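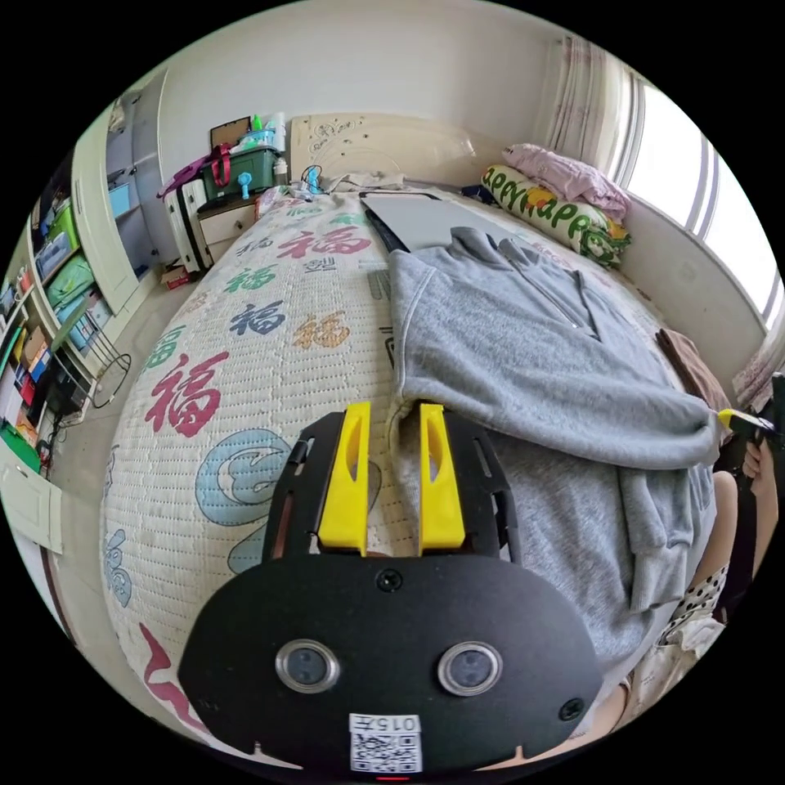 Photo: Derkia project

The builder of the Derkia gripper answers the door with a screwdriver in one hand. We have agreed to speak for half an hour, and we stay until the tea is cold. Derkia started in March at the shared workshop in Biltodden, but most of the work has since moved home.

"In the workshop I had good tools and a flat table," the builder tells me. "At home I have beds, clothes and cushions. For a gripper this is a more difficult school, and I prefer it."

The yellow fingers are now in their version number seven. The first ones were solid blocks, strong but too stiff. The present pair has a long opening cut in each finger, and the two stand on a black frame with slotted rails.

"I was changing the opening for 14 evenings," the builder says. "One millimeter more, one millimeter less. My family was very patient with the noise of the file."

I ask why it must be held by hand, when so many people dream of a complete arm. The answer comes quickly. "An arm is expensive, and my own arm is already installed. First I want to understand the fingers."

For clothes there is a target of about 1000 grasps before the next change of design. Each one is written down in a school notebook, also the bad ones.

"A hoodie is heavy and it has a zipper. A sock is small, but it folds where it wants. I thought the sock would be the easy one."

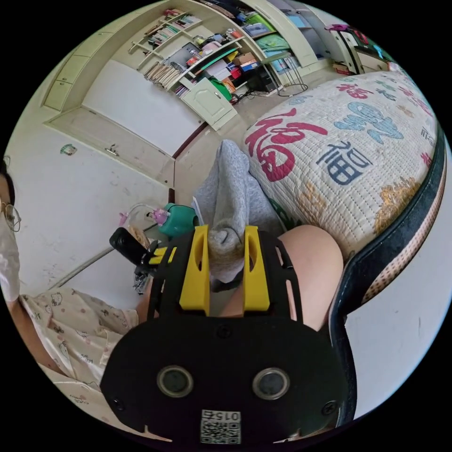 What comes next

The next finger will be softer at the tip. The material was ordered from Kandwood, a small shop in Shek, and should arrive on Friday. The builder would also like to make the black body narrower, so that a smaller hand can hold it for a longer time.

"My wrist tells me when to stop," the builder says. "Then I go back to the drawing."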